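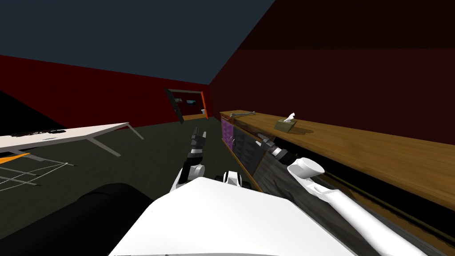

4 min read

Week 3: Ephemeral Sculpture and the Problem of Keeping It
Samira Geagea, Art in the Open
Posted 9/12/25

Welcome back! Last week we ended with stone, and stone is patient. This week is all about work that melts, blows away, gets eaten or washes out with the tide, and I have to admit it's my favorite session of the whole course.

What we mean by ephemeral

A work is ephemeral when its ending is part of the plan. A bronze that gets stolen is gone too, of course, but the sculptor never meant that to happen. With an ice arch or a line of petals on a pond, the artist knows from the first minute that the thing has a life span, and usually has a pretty good guess at how long it will be.

Please keep this separate from "site-specific," which came up in the Week 2 reading. A site-specific piece belongs to one place and may stand there for a century. Plenty of works are both, and that's where the terms get tangled in essays.

Case study: Tresotora

Tresotora was a ring of packed snow and river clay built on the gravel bank at Granaseck. It was 60 feet across and took 17 days to make, and the thaw took it down in less than half that time. I love this piece! The clay was laid in thin bands between the layers of snow, so as the snow went, the bands slumped into each other and left a brown, wrinkled line on the stones. Some visitors who came late thought the line was the sculpture (and I'd argue they were right, or at least not wrong).

Look closely at the making. The team kept a daily log with air temperature, wind, and how much clay went in. There are 387 entries, many of them only a few words long. "Soft on the south side. Added two bands." It reads almost like a gardener's diary.

Case study: Kingi

Kingi is the opposite in mood. It was 700 willow stakes pushed into a tidal flat one August, each with a strip of undyed cotton at the top. At low water you could walk among them. At high water only the cotton showed, moving with the current, and people on the sea wall had very little idea what they were looking at. The stakes were left to loosen and drift off, and the farthest one anybody reported was picked up on the beach at Hekel.

Documents and leftovers

So what survives? For Tresotora, the log and a stain. For Kingi, a handful of stakes, a tide chart with pencil notes, and a lot of stories that don't agree with each other. Is the log part of the artwork? Would you hang it on a wall? I go back and forth on this every single year, and I'd love to hear you fight about it.

For next time

Read the Granaseck log, entries 1 through 60, and mark three places where the weather made a decision for the artists.

Build something outdoors that will be gone within a day. Use only what you find there, nothing living, nothing dug up. Write one page on it afterward, no pictures allowed!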